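Selbridge Robotics Club — Member Forum
Last updated: December

Flower arranging task: which stem first?
Posted by Iolo Foulkes, December

We have the two-arm table through the end of term and I want to settle the order for the vase task before we record any more. Right now everyone does it their own way and the runs don't match. Some of you take the tulips first, some take the white sprays, and Seren does whatever is closest to the arm. The policy we trained last month learned all three and picks badly between them.

My proposal is tulips first, then the white sprays, then stand the glass cup up at the end. One stem per grasp. Please say yes or no by the time we meet.

seren_p wrote:
I do whatever is closest because that is what a person would do. If we fix the order, the arm will be stuck the first time a stem is somewhere odd. I would keep the mix and record more. We have 92 runs. That isn't many for a two-arm task.

iolo_f wrote:
92 runs with three different orders is 30 or so useful runs of each at best. I don't think we can record enough before the showcase to cover all of them.

m_trevor wrote:
Yes to a fixed order. I would put the white sprays first though. They're wide, and once the vase is full they catch on everything already in it. The tulips are one stem and one head each and can go into a small gap.

iolo_f wrote:
The trouble with the sprays is the gripper. Two fingers on a thin stem and the whole thing spins. If it goes wrong on the first pick, the run is lost and you've learned nothing about the rest. 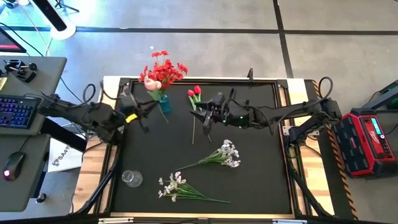

Also on starting positions, I'd like the stems laid on the black surface and never on the rail, with the vase kept on the left side. The left arm can steady it and the right arm does the picking. If the vase moves over to the middle, both arms want the same space and we get the elbow problem again.

yorath_i wrote:
Agree on the vase. I don't agree that the left arm should only steady it. On the Coldale visit their team passed the stem from one arm to the other over the table and it came out straighter. It took 15 seconds longer per stem but fewer of them missed the vase.

seren_p wrote:
Passing in the air is two grasps that can fail where before there was one. I tried it for an afternoon and gave up.

yorath_i wrote:
You tried it with the old finger pads. The new ones are much better on stems.

chrysanthi_t wrote:
Can I ask what happens with the cup? I've been leaving it on its side and I think Iestyn has been standing it up before he starts. If it's part of the task it has to start the same way each time.

iolo_f wrote:
On its side at the start, near the front. Standing it up is the last step. I'll put that in the sheet.

m_trevor wrote:
Then can we try both orders properly? Twenty runs of sprays first, twenty of tulips first, same operator. That's 40 and we could do it in two evenings. Train on each and see — I'd sooner do that than argue about it.

iolo_f wrote:
Fine by me. You run the sprays and the tulips both, so the operator is the same. Save them in the Dulus folder under separate names, please, and don't add them to the old set.

seren_p wrote:
I still think we need the mixed runs. Don't delete mine.

iolo_f wrote:
Nothing is getting deleted. Mererid, the room is open from 5 pm and Mr. Parry has the key.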